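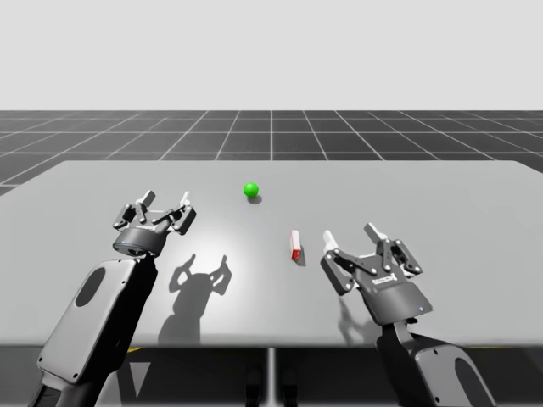

I've been promising an update on the two-arm bench for three newsletters running, and every time Awuor chased me for it I said "next month, once the real ones are bolted down". Well, the real ones still aren't bolted down, but the practice version on the computer is coming along so nicely that I can't keep quiet any more! We call the whole project Gillies (after the unit we rent at the back of the workshop) and the idea is the same as it was in January: a pair of arms at one table, fetching and passing small things between them. For now everything happens in the simulator on the old desktop by the kettle. I've kept the tabletop very plain, with just a green ball and a little red and white block to go after, and I'm glad I did, because I've got quite enough to think about with two grippers sharing the same bit of air. The shadows were Awuor's doing. I thought they were showing off until I saw the left gripper's jaws laid out on the table like a big pair of claws, and now I find I look at the shadow as often as the arm when I'm trying to judge how high up I am.

Most of my evenings since the summer have gone on the right arm. I had its base turned the wrong way round in the settings file, so whenever I asked it to reach forwards it had a good go at reaching through itself. Then there was the week when the table was set 47 millimetres too low and everything I dropped seemed to take forever to land. Awuor found that one in the time it took me to make the tea. (Awuor Waweru, for anyone new, is the one with the label maker. If you've found your name on a drawer, that was her.)

The ball is a pain, I'll say that much. Get one finger to it a moment before the other and off it rolls, and then you're chasing it about with a machine that has no sense of hurry. Boxes are much friendlier. They've got flat sides, they stay where you put them, and if you come in a bit crooked the fingers tend to straighten things up for you. So I've mostly been practising on boxes, and I've no shame about it.

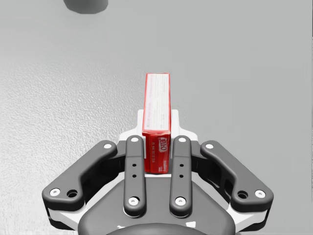

Got it! The jelly box between the fingers, from the Gillies simulator.

I was so pleased with that one that I rang my sister, who asked whether there was any jelly in it. There isn't, but I've put a real packet on the shopping list for when we move over to the proper bench.

What's left to do before then is mainly dull stuff. The table frame needs another coat of paint, the Costdale power supply has to be checked over by someone who isn't me, and I want a stop button at both ends of the bench before anything heavier than a screwdriver moves by itself. I'd also like to have the handover working on screen first, one arm passing the box to the other. At the moment they both hold on like toddlers — my fault, I've got the timing of the letting go all wrong — and I've been round and round with it.

If you fancy having a go, the simulator is on the desktop in the folder called Zosatby. Please make your own copy before you change anything, and please don't touch the settings file unless I'm there. Two players at a time works best, one per arm, and it does get quite competitive. Also, whoever borrowed the 3 mm hex key from the Gillies shelf, could I have it back?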